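5. Failure analysis: the press that would not let go

5.1 What happened

Most of the errors in Section 4 are dull ones. Missed grasps, a slide dropped on the mat, a toe facing the wrong way. They cost time and nothing else. This section is on the other kind, which we had labelled "held press" in the logs before we understood it. The arm brings a shoe to the lower shelf, the shoe meets a rail, and the downward command keeps going when it ought to stop. The arm leans. In the mild cases it leans for a moment and the placement goes through. In the bad ones it leaned until someone hit the stop button.

Total placements across both builds: 1195. Of these, 599 were onto the lower shelf and the rest onto the upper one. No held press was ever logged on the upper shelf. That alone should have told us something in the first week and it didn't, we put it down to reach.

The worst case was in August, with Chinyere Bassey at the button. The arm had a canvas trainer in hand, came down on the front rail at a slant, and carried on. The rack walked backwards across the mat and one front foot came off the ground. Stop pressed. No one hurt, rack fine, one finger pad torn off and the wrist sensor needed re-zeroing. We halted lower shelf trials that afternoon and didn't start again until the changes in 5.4 were in.

Writing this up in some detail as the cause sat between three parts that each passed their own tests.

5.2 Set-up, as far as it matters here

Arm from Ramanauskas, hand from Griner, motion layer is Ekel. The policy sends a target pose and a finger command, and Ekel turns the pose into joint motion at 100 Hz. Contact is judged in two places. First at the wrist, where vertical force is compared against a limit. Second in the hand, where finger motor current tells us whether something is still gripped. The wrist limit is meant to catch exactly the fault described above. It is a plain threshold on a filtered signal. Nothing clever.

The filter is the first piece of the story. Early on we had a lot of false stops from the arm's own movement, so Ott Tamošiūnaitė put a moving average on the wrist signal, 400 ms wide. False stops went away. Everyone was pleased. A window that wide is fine for a slow lean on a flat table, which is how it was tested. On a round, polished rail with a soft shoe in between, the force climbs, slips, drops and climbs again, and the average sits below the limit all the way through.

Second piece. The policy was trained by people driving the arm by hand, and people push shoes. They push them quite a lot. A trainer that lands crooked gets a shove from above to settle it, and the shove works, so it ends up in the data. Kinga Lakatos went back through the demonstrations after the August stop and found the shove in most of the lower shelf ones and hardly any of the upper. Makes sense once you stand where the operator stood. Lower shelf is awkward, you come in from above and can't see the far rail, so you push and hope.

Third piece, the dull one. When the hand is pushed down inside a shoe the fingers spread against the lining. Motor current goes up. To the grip check this reads as a good firm hold, and a good firm hold was one of the conditions for keeping the descent going. So pressing harder made the system surer that it should press.

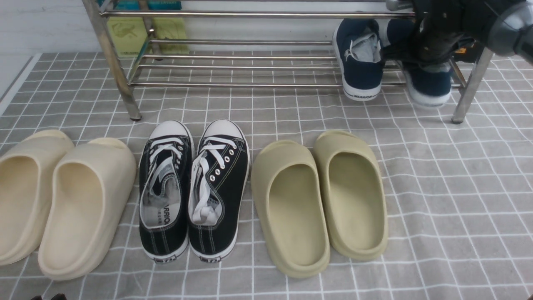 Held presses were almost all with shoes that have a proper opening and a stiff sole. The slides rarely gave trouble, having an open back and nothing for the fingers to spread against. Position mattered too, and the right end of the lower shelf was the worst place on the rack by a good way. Figure 3 gives the geometry. One of the navy trainers is tilted with its toe down and to the right, its neighbour stands nearly upright beside it, and the hand is pressing into the tilted one from above. A shoe at that angle has its sole edge towards the rail and the line of the push runs down through the shoe at a slant, so part of the force goes sideways into the tube. The wrist limit looked at vertical force only. Sideways load was recorded, plotted, and never checked by anything.

5.3 Finding it

We went down two wrong roads first and they are worth a few lines, mainly so others can skip them.

Wrong road one was calibration. The rack had been moved between sessions and we assumed the shelf height in the planner was off. Oranuch Chaiyaporn re-measured and it was off, by a little, and we corrected it and the held presses carried on as before. A real error, and unrelated.

Wrong road two was the grid on the mat. The rack pose is estimated partly from the printed lines, and there was a theory that the chrome tubes were picking up highlights and fooling the estimate. We swapped the lamps, covered the tubes with matt tape, took the tape off again. Placement error moved slightly. Held presses did not. The tape made one thing better by accident: shoes slid less, the force signal was smoother, and the wrist limit fired more often. We noted this and read it as the tape causing stops. It was the limit working for once.

What settled it was replay. Marietjie Potgieter took the raw wrist signal from every lower shelf trial and ran it through the check again offline, first with the averaging window and then without. Without it, the limit was crossed in all of the held presses, well before the button was pressed. With it, in none of the bad ones. She then added the sideways components and the crossing came earlier still. The grip current plot on the same time axis showed the rise we describe in 5.2, starting when the fingers touched the lining and not falling until the stop. Three traces on one page. We should have made that page months ago.

A caution on the replay. The signals come from runs where the arm was allowed to keep pushing, so the replay tells us when a better check would have fired and nothing about what the shoe or rack would have done next.

5.4 Changes

Wrist check. The long average is gone. In its place a short filter and two limits, a low one which must hold for several samples in a row and a high one which fires at once. Both work on the full force, sideways included. The false stops that the average was brought in for did come back, as expected, and we deal with them by slowing the last part of the descent. Slower, yes. Placement on the lower shelf now takes noticeably longer and we have stopped apologising for it in meetings.

Grip check. Current alone no longer counts as a hold during descent. Finger position has to agree with it, so fingers that spread wide inside a shoe are read as contact with the inside of a shoe. After contact the descent is capped. The hand may go a short set distance further and then must either open or lift.

Demonstrations. We left the shoves in, after some argument. Taking them out gave a policy that set crooked shoes down crooked and left them, which is safe and also useless on a rack made of rails. The shove is a sensible thing to do. What was missing was an end to it. So the demonstrations were relabelled with a marker at the start of each shove, and the policy now has to ask the motion layer for one. Ekel grants it with a time limit and a force limit and takes over if either runs out.

Stop button. Moved. It was on the far side of the bench from the person handing over shoes, an arrangement left over from an earlier task, and Bassey had to step round the corner of the bench to reach it. It is now on a lead and held in the hand.

5.5 What is still open

No held press has been logged since the changes, but the count of lower shelf trials on the new build is small and we would not lean on it. All testing was on one rack. A heavier one would not walk when pushed, and a rack that stays put passes the whole load back to the wrist and hand. We can't say if the high limit is fast enough for that. Nor for wood, or a wall-mounted shelf.

Soft shoes remain a puzzle. A slipper with a thin sole lets the fingers go right down to the rail before any force shows, and at that point it is metal on metal with cloth between. The cap on descent should cover it. Should. We have not tried it on purpose.

There is also the matter of wet or dirty soles, which slip differently on polished tube. All footwear used here was clean and indoor only. The partner site at Wudico has asked for trials with outdoor boots and these are planned with the hand-held stop and the arm at reduced speed.

The raw wrist and current traces, plus the replay script, were frozen on November 17, 2024 and are in the supplement together with the August run. The version of the check that failed is included as well, with its original tests, all of which still pass.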